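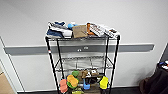 Reading time: 2 minutes

Kadeo opens call for entries to its photobook and print prize

Kadeo, the centre for photography, has opened its annual call for entries to photographers working in any genre. The prize has two categories, one for an unpublished photobook and one for a series of prints. Work can be submitted through the Kadeo website until midnight on 3/15/25.

The photobook category is for finished or nearly finished dummies that have not been put out by a publisher. Self-published books are accepted if the print run was under 100 copies. Applicants first send a PDF of the whole book, in spreads, with a short text on the project. Those who reach the shortlist will then be asked to post one physical copy to Kadeo. Handmade bindings, loose inserts and unusual paper are all welcome, but the jury needs to be able to open and handle the book without gloves.

The print category is for a series of 15 photographs made within the last five years. Series that have been shown in a group exhibition can be entered. Series that have already had a solo show in a museum cannot. Files should be saved as JPEGs in the sRGB colour space and numbered in the order in which the photographer wants them to be seen.

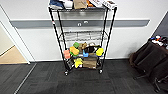 A shortlist of 23 projects will be drawn up across both categories and published on the Kadeo website in early summer. All shortlisted photographers will be told by email before the list goes public. The jury is made up of curators, book designers and picture editors, and their names will be announced with the shortlist. Entries are looked at without the photographer's name attached in the first round, so applicants are asked to keep their names out of the files and the project text.

The winner of the photobook category will have the book produced by the publisher Gautier in an edition of 500, with the design worked out between the photographer and Gautier's own studio. The photographer keeps the copyright and receives 50 copies. The winner of the print category will be given a solo exhibition at Zilongate in October. Printing and framing are paid for by the lab Arov, which has supported the prize for several years – the finished prints belong to the photographer once the show closes.

Both winners will also be invited to give a public talk at Zilongate during the opening weekend. Travel and two nights' accommodation are covered. All the shortlisted book dummies will be on a reading table in the foyer for the length of the exhibition and will be returned to their makers by tracked post afterwards.

The entry fee is £20 for one category and £30 for both. Students and photographers on a low income can ask for a free place by ticking the box on the form, and no proof is needed. Collectives may enter as a single applicant. Photographers who have won either category before may not enter again in that category.

Kadeo cannot give feedback on individual entries that do not reach the shortlist.

The full rules, the entry form and a list of common questions are on the Kadeo website. Press images from last year's winning projects can be requested from the Kadeo press office and may be used free of charge in connection with the prize, with the credit line supplied.

ENDS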